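How I fold muslin cloths into squares (and get them to stay that way)

If you have a baby, or had one, or just like soft things for wiping up jam, you probably own a pile of muslin. Mine live in a Grunico drawer that's 13 inches wide, and for years I just stuffed them in. Then I'd pull out one and get four!

So, folding. Muslin is crinkly and it grows and shrinks as you handle it, so forget about perfect corners. Start on a table, never the couch. Lay the cloth out print side down and smooth it from the middle with your palms. Don't pull on the edges or you'll end up with a weird diamond (ask me about the Ukis set I stretched last June).

Fold it in half, pat it, then fold it in half the other way. That gives you a square. For the big ones I do both folds again, which makes a nice chunky little packet. Tuck any floppy corner in between the layers as you go, and keep the thick folded sides together so you can grab one from the drawer without the rest coming along.

Press down with a flat hand for a few seconds and flip it so the print faces up. I love this part with the fried egg one, all those orange yolks and blue paw prints. 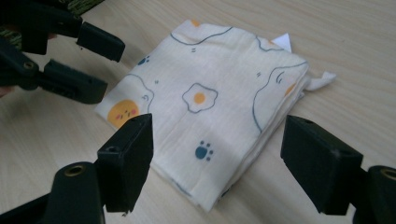
Grisska wrote in to say she skips the last fold and rolls hers up from one end, because her drawer is shallow and squares catch on the top every time. Fair enough! I tried rolling and mine came undone by dinner, but a hair tie would probably fix that.

Stand the squares on their edges, folded side up, and stop before the drawer gets tight. Mine holds almost 13 if I leave the bibs somewhere else.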